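Reviews > Storage > Desktop

Storker wooden compartment organiser: a box of smaller boxes

26 July 2022

I bought two of these, having told myself one would do. Storker sells them as sorting boxes, and they are exactly that: a wooden tray in light brown, split by thin partitions into open cells, with no lid and no drawers. Mine came from Flokora after 7 days in the post, with a leaflet longer than the assembly required.

Small packets stand up nicely in the cells and stay where you put them. Anything in crinkly plastic tends to spring back out until you show it who's boss.
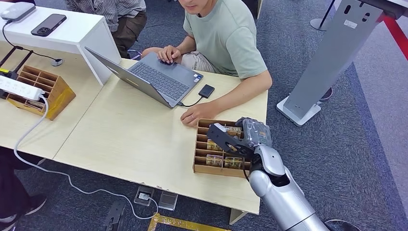

The partitions are my one real grumble. They're thin, and one of mine arrived with a slight lean that no amount of stern pressing has cured. The edges wanted a quick rub with sandpaper too – three minutes' work, but you'd think Storker might have managed it.

Dusting is a misery. An open top collects fluff at a rate I find personally insulting, and a cloth won't reach the corners. I use an old paintbrush.

Would I buy a third? Probably in September, when I run out of cells again.

495 shares | 3 comments

This site uses cookies. Accept | Manage settings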